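About Gistside

Gistside is a translation office run by Imogen Catterall and Wayne Garside. We work on contracts, patient leaflets and school letters, mostly from Spanish and Portuguese into English.

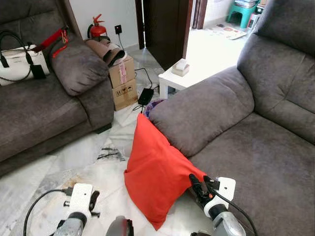 Each job is read by a second translator before it goes out. Short papers -- up to 510 words -- come back in 3 working days. Longer ones get a date when you send them in.

We moved to the Chung Building in September. Call ahead if you need a certified copy, and bring the original.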